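Jestside Boards > House and Workshop > Painting and Finishing > Silver or black screws on dark gray doors?

November, by marrowbench

marrowbench, 7:40 pm
Good evening to all. I am painting the doors of an old hallway cupboard in dark gray, the matte one from Seleo. The cupboard has three doors and the hinges sit on the outside, so the screws will always be visible. The old ones are brass color and very scratched, and I will not put them back. My wife prefers black screws, so that they disappear. I would like plain silver ones. Before I buy a box of 100 I want to hear from people who have lived with one or the other. English is not my first language, please excuse if I use a wrong word for the hardware.

tallow_and_pine
Black, no question. You are painting the doors dark gray because you want a quiet hallway, and then you want to put shiny dots on them? Skyrme has black round heads in the small sizes. Dip the tip in wax and go slow.

ostrava_sill
I disagree with the post before me. I used black screws on a dark gray wardrobe four years ago. Black and dark gray are not the same color, and in daylight you see this very well. It looked as if I had tried to match and failed. Also the coating came off in the slot as soon as I tightened them a second time, and then there was a silver cross in the middle of each black head.

tallow_and_pine
Then your driver bit was too small. I have never had this problem with a bit that fits.

ostrava_sill
The bit was the right size. It came in the same packet with the screws. I do not say that all black screws are bad, I say that mine were, and they were not cheap.

fennelgate
Could you paint over the heads? My father always did that. You put the hinges on, and paint hinge, screw, everything.

marrowbench
I thought about it, but I must take the doors off again when the floor is sanded in spring, and the paint would crack. The hinges themselves I will leave as they are, they are steel and I cleaned them already with fine wool.

fennelgate
Steel hinges and black screws would be strange to my eye. If the hinge is silver, the screw should be silver. The color of the door is then not so important.

tallow_and_pine
OK, I did not know that the hinges stay bare. This changes it a little. I would still choose a dull finish. Flurkeo makes a brushed one, but the box is expensive and the heads are a bit wide for old hinges. Measure the hole first.

marrowbench, 9:15 pm
Thank you, I measured, and the Flurkeo heads are too wide for the holes. My wife has also read the thread and she says that ostrava_sill is convincing about the slot.

ostrava_sill
One more point about silver on dark gray, and then I leave you in peace. What matters most is the line, I think, more than the shine. If one screw stands proud and its neighbor is sunk, the eye goes there every time you walk past, so drill the pilot holes straight and turn all the heads to the same depth. As for the shine itself, I like it. Look at the 2 round silver screws in the side of the dark gray wrist joint in my photo: the housing is darker than they are, and both catch the light, and to me this is neat and not loud. With a matte paint like your Seleo I would expect a similar contrast. Try a single hinge before you open the second tin, and let your wife see it in the morning as well as under the lamp.

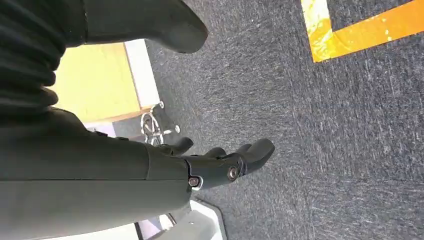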